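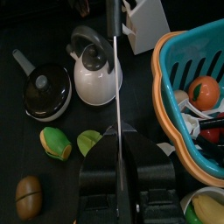
Issue 190

Sernden open day: desktop release, new update rings, bad coffee

Filed from the train, so forgive the typing.

Sernden opened its doors on 27 Apr 2018 for what the invite called a customer and press day. First one since they moved into the old Penner building by the canal. Badge, lanyard, a tote bag with a USB stick in it (empty, I checked). Then upstairs to the third floor for the main talk.

The news first. Rallaleo 8 is out. Proper release, not the preview builds people have been running since January. Download is free if you already have a paid copy of Rallaleo 7, and the upgrade keeps your files, printers and most settings. Custom keyboard layouts do not carry over. Someone in the second row groaned at that and I was with him.

Vinh Kim ran the session. He looks after the desktop side and has done for a few releases. Fast talker, good slides, no video intro, thank you. Most of the hour was spent on three changes.

The start panel is back on the left. You can drag it to the right or the top if you got used to version 7, and the choice follows your account from machine to machine. Search now sits inside the panel and not in its own window. Looked quick on the demo laptop, which was a very new laptop.

Updates are split into rings. Home users land in the ordinary ring and get fixes when they ship. Offices can sit in the slow ring and hold back feature updates for up to 3 months, security patches still come through. You can't switch updates off altogether. Kim got asked about this four different ways and gave the same answer four times, politely.

Tidimlow is the new sync service and it's built in. Sign in and your desktop, bookmarks and wifi passwords show up on the next machine. You can skip the sign-in during setup, but the link for that is small and grey at the bottom of the page. I asked if it would get bigger. "We're looking at the wording," he said. So, no.

Kim said the final build closed 1491 bugs logged by preview testers. Didn't say how many are still open. A printed known issues sheet was going round the back of the room and I got hold of one: second monitors waking up at the wrong resolution, a Bluetooth mouse problem on older chipsets, and the clock showing the wrong time zone after a restart on some laptops. Fixes for the first two are due in the next monthly update. No date on the clock.

After that, coffee. Weak. Then the tour, in groups, and our group went the wrong way round so we saw the support floor before the test lab.

Support is one long room with the blinds down. Staff there were already taking upgrade calls. Most common question so far that morning, according to the woman who showed us round: how much free disk space do I need. The installer wants 20 GB and wont start without it, and the message it gives you is just an error code. She had the code written on a sticky note on her monitor. Put it in the message then!

Test lab was better. Racks of old machines, lids open, all upgrading over and over from clean version 7 installs. Each one has a strip of tape with the model and the year. Spotted the same laptop I had at my last job, still slow. They let us start an upgrade ourselves and mine finished before the tour moved on, with two restarts. The person next to me got stuck at the driver stage and we had to leave his behind.

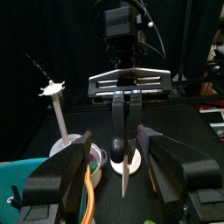 Questions from the floor

Is version 7 going away? Not yet. Security fixes continue, new features don't. Kim would not name an end date and said it would be announced well ahead.

Will it run on 32-bit machines? Yes, but this is the last one that will.

Is there a way back? Yes. The upgrade keeps the old system for a month, and you can roll back from the recovery page. Anything you install in the meantime has to be put on again afterwards. Back up first anyway.

Volume licenses: same price, new portal. The portal was down when they tried to show it. Moved on quickly.

Left before the panel on accessibility, which I'm sorry about, had a train. Slides from all the talks are supposed to go up on the Sernden site next week, and I'll add the link when they do. I'm putting 8 on my spare machine tonight and leaving the work one alone until the monitor fix is out. Notes on the install in the next isssue.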